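Site Visit Report: Manual Demonstration Recording at Tredevell
Course module: Automation Practice
Group 5

1. Purpose of the visit

The group attended the Saturday open day at Tredevell to observe how demonstrations for gripper policies are recorded by hand. Our own project, Murkik, uses a fixed arm and a teach pendant. The visit was meant to show whether hand-held recording would suit the second half of the project, in which small clear objects have to be handled on a flat bench.

2. Organization of the open day

The program had two parts. The first was a short talk on the Filtar recording software. The second was a bench demonstration, which we watched from the side of the table. Visitors were asked to stay clear of the white work area during a recording, and questions were taken between takes.

3. Bench and equipment

The work surface is plain white and bordered at the rear by a light wooden edge. The demonstrators use hand-held grippers with two opposing fingers. The fingers are blocky and dark, with small screw holes near their upper ends, and are carried on dark brackets. Views recorded from the gripper therefore always include its own fingers in the lower part of the picture, which gives a constant reference for the opening between them.
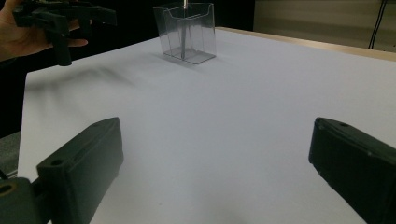
Figure 1. Gripper view of the bench, fingers open. Clear container at the rear, second hand-held gripper at upper left.

The object on the bench was a clear, open-topped plastic container. We had expected an opaque test block. Thin transparent walls are a known difficulty for depth sensors, and in the views we saw the container is recognizable mainly by the highlights along its edges and the gray outline at its base. The same problem appears in our Murkik trials with clear lids.

4. Recording procedure

According to the talk, a take begins with the fingers fully open and ends when the operator returns to that state. Each take is checked in Filtar and is either kept or discarded. The set presented at the open day held 1,065 kept takes against a target of 2,000. A further 133 had been discarded, most of them for lost tracking. Discarded takes are stored separately with a reason code.

Lighting is kept diffuse. Hard shadows were reported to cause errors in the tracking step. Soft shadows from the operator's hand remain on the white surface and are accepted.

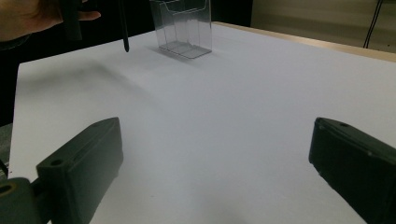 Figure 2. Clear box on the white surface, with the operator's hand at upper left. Both gripper fingers are open.

5. Observations

5.1 The fingers occupy a large part of the lower view. An object brought close to the bench edge would be partly hidden. For Murkik, the camera would have to be mounted higher or the fingers made narrower.

5.2 The dark fingers contrast strongly with the white surface. Segmenting them should be simple. The area behind the table is almost black in places, and a threshold on brightness alone would confuse the two.

5.3 The inner face of one finger showed scuffing. We did not learn how often fingers are replaced, and wear was not covered in the talk.

6. Relevance to the project

The group proposes a trial of hand-held recording in the Abernathy lab, using a white bench cover and one clear object. Five takes per group member would be enough to test the file format and the tracking. The fixed arm will be kept for the repeatability measurements in Section 3 of the project plan.

Open points: export format of Filtar, camera mounting height, and the supplier of the finger blanks.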